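Bagging Fruit at Home: Your Questions

Updated 2024-06-14

I get a lot of mail about fruit and plastic bags (more than I ever get about my actual recipes!), so I've put my answers in one place.

Do you wash apples before they go in the bag?
No, I wash them right before I eat them. Water sitting in the bottom of a bag is asking for mush.

Can I use thin produce bags, or do I need the fancy ones?
Thin ones are fine. I bought a pack of 50 from Homis last October and I'm still working through it, and I've tried the Kubo ones too, which are a bit stiffer and stand up better on the counter. Whatever you use, open the mouth wide before you start loading.

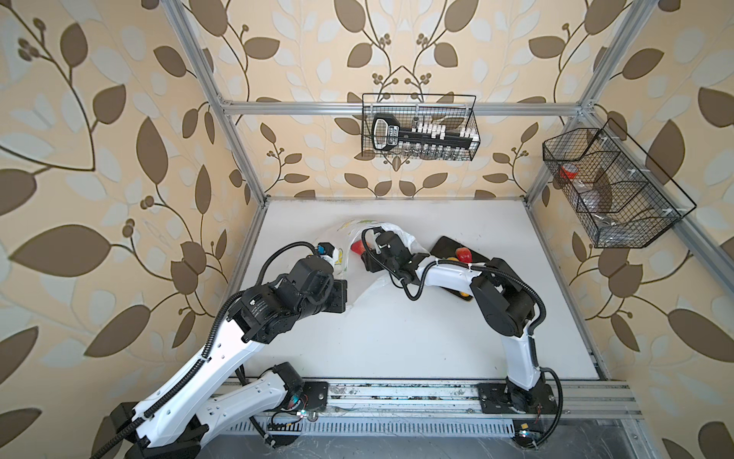 I put the heavy fruit in first and let it settle, then anything soft goes on top. Apples and lemons can share for a day or two, but past that I split them up – apples give off a gas that hurries everything else along.

How many apples to a bag?
I stop at 10 small ones. After that the handles dig into my fingers and I start saying words.

Do you tie the bag shut?
Never for fruit! I fold the top over once, loosely, and tuck it under. If you need to carry it somewhere, pinch the plastic together near the top and give it one twist.

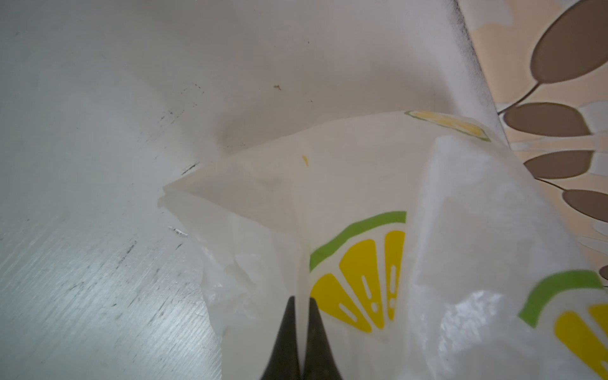 Venutness wrote in to say that a twist always comes undone in the car, and that a clothespin over the fold holds much better and can be taken off with one hand. I've started doing it for the farmers market and I'm a convert.

Can I reuse the bags?
Sure, as long as they held whole fruit and nothing leaked. Turn them inside out, wipe them down and let them dry over a bottle. Mine live in a Tellura tin by the back door.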